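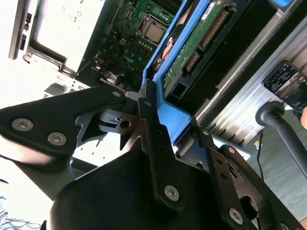 Hardware-Werkstatt, Einheit 3: Das Mainboard lesen lernen
Kursunterlage zum Modul Rechneraufbau, Lernwerkstatt Medve
Text: Etelka Balogh, Übungsteil: Piroska Kelemen

Heute geht der Deckel auf! In den ersten beiden Einheiten ging es um Netzteil und Gehäuse, jetzt kommt endlich die große grüne Platine dran. Unsere Übungsrechner liegen dafür auf der Seite, so kommt man von oben an alles heran und kann mit dem Finger (ohne zu drücken, bitte) den Leiterbahnen nachfahren. Wer vorher noch nie in einen Rechner geschaut hat, darf ruhig erst einmal ein paar Minuten staunen.

Vor dem Anfassen
Netzkabel ziehen, dann den Einschalter einige Sekunden gedrückt halten. Armband anlegen und mit der Erdung am Tisch verbinden. Ringe und lange Ketten ablegen. Schrauben kommen in die Sortierschale, nie lose auf den Tisch.

3.1 Orientierung
Sucht zuerst den Prozessor, von dort aus findet sich der Rest fast von selbst. Bei unserem Übungsrechner sitzt er im Sockel, umgeben von einem Metallrahmen. Was silbern glänzt, ist der Heatspreader, also der Wärmeverteiler. Der eigentliche Chip liegt darunter und ist viel kleiner, als die meisten denken! Auf dem Heatspreader sitzt im Betrieb der Kühler, dazwischen eine dünne Schicht Wärmeleitpaste.

Der Schriftzug »DELL« ist direkt auf die Platine gedruckt. Große Hersteller lassen für ihre Büro-PCs oft eigene Boards fertigen, und dann passen Befestigungslöcher oder Stecker manchmal nicht zu dem, was im Lehrbuch steht. Beim Tausch also immer erst die Teilenummer suchen, dann bestellen.

3.2 Die kleinen Zylinder
Mein Lieblingskapitel! Die kleinen zylindrischen Bauteile auf dem Board sind Kondensatoren. Sie speichern kurzzeitig Ladung und glätten die Spannung. In der Nähe des Prozessors haben sie besonders viel zu tun, denn dessen Strombedarf springt ständig hin und her. Die Kapazität wird in Mikrofarad (µF) angegeben.

Rechenbeispiel: Ein Kondensator mit 400 µF wird auf 10 V geladen. Die gespeicherte Ladung beträgt
Q = C · U = 400 µF · 10 V = 4000 µC
Das sind 4 mC. Rechnet das bitte einmal von Hand nach, in der Prüfung sind die Vorsilben der häufigste Stolperstein.

Defekte Elektrolytkondensatoren erkennt man oft an einem gewölbten Deckel oder an bräunlichen Rückständen am Fuß. Ein flacher Deckel ist allerdings noch kein Freispruch, da hilft nur messen.

3.3 Laufwerkskäfig und Kabel
Der hellgraue Metallkäfig nimmt die Laufwerke auf. An der Kante zum Board wird es eng, dort drängen sich dunkle Kabel und Stecker. Bevor ihr irgendetwas abzieht: fotografieren, beschriften, Skizze machen. Immer am Stecker ziehen, niemals am Kabel. Manche Stecker haben eine kleine Rastnase, die gedrückt werden will, und wer sie übersieht, reißt im schlimmsten Fall die Buchse vom Board.

3.4 Temperaturen
Die Gruppe aus Prernholm hat im März an ihrem Rechner unter Last 70 °C gemessen, nach frischer Wärmeleitpaste waren es 61 °C. Neun Grad für einen Klecks Paste, das finde ich jedes Mal wieder großartig! Notiert bei eigenen Messungen immer die Raumtemperatur mit, sonst lassen sich die Werte nicht vergleichen.

Übungen (P. Kelemen)
1. Zeichnet einen Lageplan des Boards mit Prozessorsockel, Kondensatoren, Speicherbänken und allen Anschlüssen, die ihr benennen könnt.
2. Welche Ladung speichert derselbe Kondensator aus 3.2 bei 5 V?
3. Erklärt in zwei bis drei Sätzen, wozu der Metallrahmen am Sockel dient.
4. Zusatz für Schnelle: Sucht die Knopfzelle und findet heraus, welche Einstellungen ohne sie verloren gehen.

Lagepläne bitte mit Namen versehen und in die blaue Mappe legen. In Einheit 4 geht es mit dem Arbeitsspeicher weiter, dafür bitte das Armband wieder mitbringen.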